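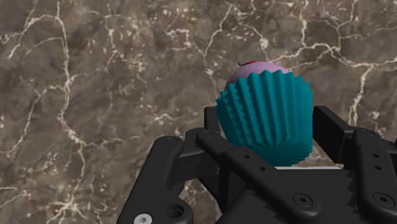

Posted by Smaranda Ene, Drarnton Robotics Club
Progress report to the Leclerc Fund, December

Hello again! We're two terms in and the cupcake job has rather taken over. The brief we set ourselves was simple enough: get a two-fingered gripper to pick up something soft and put it down without wrecking it. We're still doing all of this in simulation, with the teal cupcake on the brown stone worktop, and the students have got very fond of it (there's talk of a club badge).

So, where are we? The group has run 2,000 simulated picks so far, and 107 of the latest batch ended with the cupcake dropped or tipped right over. Most of those came down to the approach angle. Qusai Najjar rewrote that bit over half-term and now the fingers come in either side of the wrapper and leave the frosting alone, which I'm really pleased about. The lean still bothers me, though. We want it upright before we let go.

Money: of your £2,000, the Pinent software licences are paid for and so are 2 refurbished laptops. What's left is set aside for the real gripper, and I'm waiting on a delivery date from Stendolier. I'll email as soon as I hear.

Next term we start on placing the cupcake in a box. Do come and see us, any session after 4pm!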